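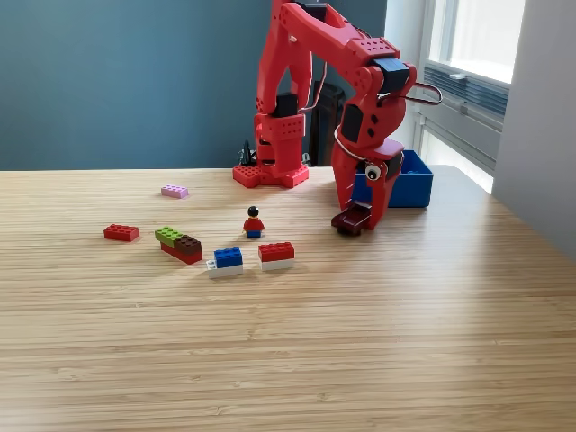 How does a small water utility find out how much of its treated water is leaking into the ground?

It meters what leaves the plant, meters what reaches the customers, and works on the difference. The details take longer, and the superintendent of the Budbridge water district went through them over most of an afternoon in July, at a desk covered in valve cards.

The district has 1,352 service connections. Most of the pipe is cast iron laid before the district had anyone keeping maps, with later extensions in ductile iron and PVC. Water comes from two wells and is stored in the Trarton tank on the ridge west of town. A second supply, an interconnect with the Ploltberg system, stays shut except in emergencies.

"People hear a loss number and picture a river running under Main Street," the superintendent said. "A good part of the number is usually paper. Meters reading slow, a fire department line with no meter on it, a month that closed on the wrong date. You have to take the paper out before you go looking for pipe."

The paper took most of the first year. Production meters at both wells were tested against a calibrated portable unit strapped to the outside of the discharge pipe. One well meter was reading high, so the district had been recording water it never pumped. The customer meters erred the other way. Older positive displacement meters wear at the piston and miss low flows first, a running toilet or a dripping hose bib, and the registers on many of them had not been checked since they were installed.

The district has replaced 805 of them so far with units from Strobel, working outward from the oldest subdivisions. The superintendent was not sentimental about the choice of supplier.

"We looked at three bids. Strobel's lid fit our existing boxes. If you have to dig out every box and set a new one, the price of the meter hardly matters anymore."

The new meters store hourly reads, and this changed how the district looks at the hours after midnight. At 3 a.m. very few customers are using water. Flow out of the tank at that hour, less the use recorded at the meters for the same hour, is mostly leakage. The operators call it the night line and plot it each morning on one long sheet. A slow rise over weeks suggests a service line corroding through. A step overnight suggests a main.

Before the hourly reads, the district had only the tank level chart. Asked whether the old chart was any use, the superintendent pulled one from a drawer and pointed to a section where the pen line sagged between midnight and dawn for eleven nights running.

"That was a six-inch main under the creek crossing. It was all there on the chart. We didn't have anything to compare it with, so it just looked like a warm week."

Once the night line moves, the crew narrows the area by closing valves. Budbridge is divided into four zones, each of which can be fed through a single valve with a temporary flow meter on a bypass. This work is done between 1 and 4 a.m. The crew shuts a block at a time and watches the flow. When the drop on closing a block is larger than the customers in it could account for, that block is marked for listening in daylight.

Step testing has a cost. Closing and opening old gate valves breaks some of them, and pressure changes can start leaks in pipe that was holding. The district will not let pressure anywhere fall below 20 psi during a test, and gates are worked slowly by hand. "I don't allow the power operator on anything in the old part of town," the superintendent said. "You count turns and you write them on the card. If the card says nineteen and you get fourteen, stop there and leave it alone. Somebody will want to force it."

Listening comes last. Two sensors are clamped to hydrants or valve stems on either side of the suspect section, and a correlator compares the arrival time of the leak noise at each. The calculation needs the pipe material, the diameter and the distance between sensors. A wrong material throws the answer off badly. Sound travels much faster in cast iron than in PVC, and a forgotten plastic repair in the middle of an iron run can move the indicated point several yards.

We use cookies to remember your settings and measure site traffic. By continuing to browse you accept our cookie policy. Accept | Manage preferences

"We dug a very nice dry hole on Mill Street that way," the superintendent said. "There were 40 feet of plastic in there that were on no map. It's on the map now."

For PVC the crew has gone back to the ground microphone and closer spacing. Plastic damps the sound quickly, and small leaks in wet clay may make almost no noise at all. The superintendent considers this the weak point of the whole program. Some utilities use tracer gas for such sections. Budbridge has hired it in once and may do so again on the extension toward the interconnect.

On pressure, the district has been cautious. Lower pressure reduces the flow through every existing leak, found or not, and a reducing valve is planned for the low zone along the creek. The objection is fire flow. The valve vault has been drawn twice, the second time with a larger parallel valve that opens on high demand.

Repair records are kept on the same cards as the valves: depth, soil, pipe condition, type of failure, clamp used. A piece of each broken main is tagged and put on a shelf in the shop. The superintendent would like the board to set replacement priorities from that shelf and the cards together, and to stop using installation date alone.

"Some of the oldest iron we have is in sand and it looks new inside and out. The stuff from thirty years later went into clay and it comes out like cardboard. The age of the pipe tells you when somebody paid for it."

The next round of step tests starts in the north zone, where two of the boundary valves still have to be dug up and repacked.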